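他们说是叠衣服，我看到的是抓衣服

一个学生机器人社团的秋季课题，听上去很家常：让机器学会整理一件毛衣。社团叫Vadska，课题叫Fetden，九月开始，预算700欧元，参加的学生11人。带队的是Chukwuemeka Obi，本职教物理；数据这一块归Amber Prins管，她还在读书，话说得比老师直。

我去之前看过他们的介绍，里面写着“面向家庭的柔性物体操作”。这类句子我读得太多，所以坐下来第一个问题就是：现在它能叠了吗？

“不能。”Prins说，“能不能叠，是明年的问题。今年我们连什么叫‘拿好了’都还在吵。”

Obi没有反驳她，只补了一句：“介绍是申请经费时写的，你知道那种文体。”

他们的做法是这样：人手里握着夹爪，在真实的房间里一遍遍地做动作，画面录下来，再拿去训练模型。Obi一开始想用学校的实验台，铺一块纯色布，灯光也固定好。学生反对，说家里没有人这样放衣服。于是改到卧室里录，床单有花纹，窗帘也有花纹。

“纯色布上的成绩很好看，”Prins说，“换到波点床单上就不好看了。我宁愿早点看见不好看的。”
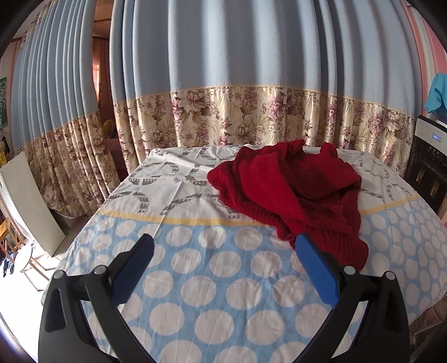

为什么偏偏是毛衣

我问他们，为什么不从毛巾开始。毛巾是方的，四个角清清楚楚，别的队几乎都这么选。

“就是因为别的队都这么选。”Obi说。他在黑板上画了一条毛巾和一件揉成一堆的毛衣，然后在毛衣旁边打了个问号。“毛巾你找到角就行。毛衣摊在那里，领口在哪儿，袖口压在哪一层下面，学生自己都要看一会儿。”

这话有道理，可我觉得也有点取巧。选难题的好处之一，是做不出来也说得过去。我把这个意思讲给他听，他想了想，说：“有这个成分。但我不想让他们练一学期毛巾，然后以为自己懂了布料。”

Prins的态度更实际。到目前为止，他们留用的录像是56段，目标是100段。她每段都从头看到尾，手抖得厉害的删掉，夹爪挡住领口太久的也删掉。我问有没有人替她核对，她说没有。那标准会不会就是她一个人的口味？

“会。”她说，“所以我把删掉的理由都写在表里，谁不同意可以翻出来吵。上个月Olaniyan小组就翻出来九段，最后我放回去了四段。”

Olaniyan小组是社团里管机械的那一半，夹爪的改动也由他们负责。两边关系不算融洽。机械组认为多数失败能靠换垫片解决，数据组认为垫片换得太勤，前后的录像就没法放在一起用。Obi说他不打算裁决，让他们把两种意见都写进报告。

我更关心的是评判标准。社团准备拿这个课题参加校际展示Vuller，规则里只写“完成一项家务动作”，至于夹住一只袖子、提起来再放下，算不算完成，规则没有说。Obi承认，按最宽的读法，他们现在就能交差。

“我们不会那样交。”他说。

“我们可能会那样交，”Prins说，“如果到时候还没叠出来的话。但我会在牌子上写‘抓取’，不写‘叠衣’。”

整个下午我最愿意记下来的就是这一句。学生项目我并不反对，反对的是题目比做成的事大出好几号。一个人两指一合，捏住一团红毛线，这个动作本身没什么了不起，可要让机器在没见过的床上做到同样的事，确实还差得远。他们两位都同意差得远，只是对差多远给了我不同的答案：Obi说一年，Prins不肯说数字。

临走前我又问了一次，这些录像将来给谁用。Obi说先给下一届，别的以后再谈。Prins说，下一届如果嫌她删得太狠，原始文件都还在硬盘里。

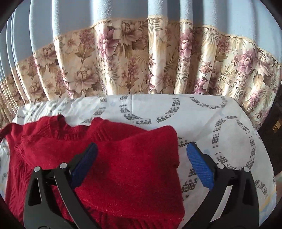
Amber Prins
Vadska社团，Fetden课题数据负责人

采访后我把初稿发给Prins核对，她改了两处，又附了一段话，同意我照登：

“你写我们‘吵’，机械组看了不高兴，我觉得可以留着。另外请写清楚，录像里的动作都是人做的，模型还没有在这张床上试过。有家长来参观，看完录像就问什么时候能买到，我解释了很久，他还是留了电话。”

电话她交给了Obi。Obi说还没有打回去。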